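德鲁迪斯(Drudis)双臂操作实验室开放日图集

最后更新:Feb 13, 2020

本次开放日展示的是双臂协同操作平台 Plondura。平台用于研究柔性物体与小件日用品的抓取、交接和放置,场地为实验室一层的操作间。参观分 8 批进行,每批先听讲解,再到台边观看操作,最后留出提问时间。全天登记参观者 66 人,以高校学生和周边企业的工程人员为主。

演示内容沿用平时的实验流程,没有为开放日另编动作。讲解员先介绍坐标系的约定和安全停机的方法,随后由操作员启动任务。参观者须站在地面黄线以外,运行期间不得向台内伸手。以下图片配简短说明,技术参数以现场发放的资料页为准。

一、双臂对织物的操作

织物没有固定外形,受力后轮廓随之改变,抓取点的选择比刚性物体困难。双臂方案的基本思路是由一侧夹爪建立稳定夹持,另一侧从相对方向接近,再根据任务决定交接、展开或共同搬运。两侧的运动须在同一时间基准下规划,否则织物会被拉偏,或在交接前滑脱。

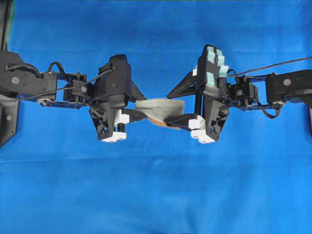 图1 双臂相向,浅灰色织物位于两夹爪之间。

讲解中提问最集中的是夹持力。Plondura 的默认策略采用位置控制,闭合行程按物体类别预设,遇到较薄的织物时由操作员在任务文件中下调目标开度。有参观者问能否完全依靠视觉判断夹持是否可靠,讲解员的答复是单一视角不够:指尖附近容易被夹爪自身遮挡,需要结合其他视角和关节反馈一并判断。

线缆走向也是常见问题。关节运动时线缆须留有余量,余量过小会限制腕部转角,过大则可能挂到邻近部件。实验室的做法是在每次更换末端后,以低速走完全部关节行程,检查通过后再恢复正常速度。

二、海绵抓取

第二项任务的对象是双层海绵。海绵可以压缩,闭合位置有一定误差时仍有可能夹住,适合用来讲解接近方向与闭合时机。难点在于两层材料的表面状态不同,夹爪与物体的接触面变化后,摩擦条件也跟着变化,同一组参数未必通用。
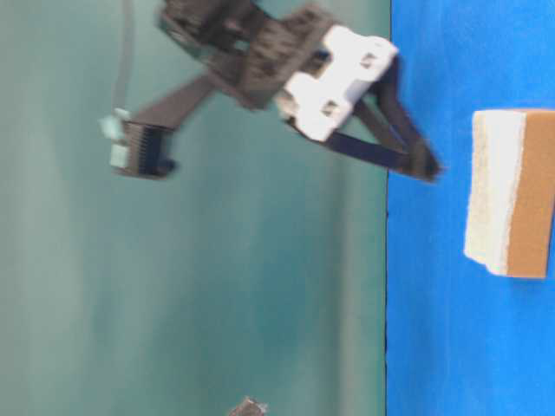 德鲁迪斯实验室 · 柔性操作组

夹爪的两指向蓝色台面一侧伸出,指尖与海绵之间尚有间隔。接近段的规划原则是先对准、后下探:在距物体一定距离处设置预抓取点,姿态误差收敛到阈值以内才允许进入末段。末段限速,闭合指令由位置条件触发,不按固定延时发出。

这一项允许参观者参与。每批可由一人在示教端指定海绵的目标朝向,系统据此重新计算预抓取姿态。若目标姿态超出腕部可达范围,程序给出提示并保持原位,不会自行寻找近似解。部分参观者认为提示信息过于简略,只有错误代码,没有说明是哪个关节受限。该意见已记入改进清单,计划 5 月随控制软件的新版本一并处理。

三、标定与工位布置

双臂平台的误差来源较多,基座的相对位置是其中影响最大的一项。两臂各自的重复精度合格,并不能保证两臂在公共工作区内对齐。组内使用 Benedetti 标定程序,流程共 7 步,从单臂零位检查开始,到双臂指尖对点结束。每次拆装基座后必须完整执行,日常开机只做其中的零位检查和对点两步。

台面铺蓝色布料,便于在图像中分割物体。布料的折痕会形成浅阴影,对阈值法有影响,对目前使用的学习方法影响较小。

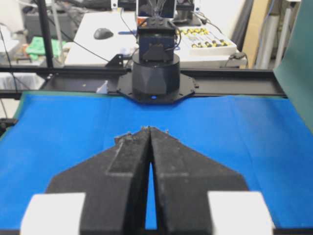 对点检查要求两侧指尖先后到达同一参考位置,记录各自的读数后求差。差值超限时,先排查指尖固定件是否松动,再检查基座螺栓,最后才重新标定。顺序不宜颠倒:机械松动未排除就重做标定,得到的参数只在短时间内有效,下一次运行又会漂移。

指尖表面须定期清理。纤维和粉尘积累后会改变接触状态,织物类任务尤其明显。清理前应断开驱动电源,用干燥的无绒布擦拭,不使用溶剂。

四、数据与后续安排

Kotano 数据集的第一部分由本平台采集,包含 400 段操作记录,覆盖织物与海绵两类对象。每段记录包括各视角图像、关节状态和任务标签。失败的记录予以保留并单独标注,供失败检测方面的研究使用。格式说明与读取脚本可向柔性操作组索取,申请时请注明用途和所在单位。

下一次开放日的时间未定,届时拟增加物体交接的连续演示,并将示教端的操作界面投到大屏幕上,方便后排参观者观看。团体参观需提前登记,现场不再接受临时加批。

分享 7 | 评论 8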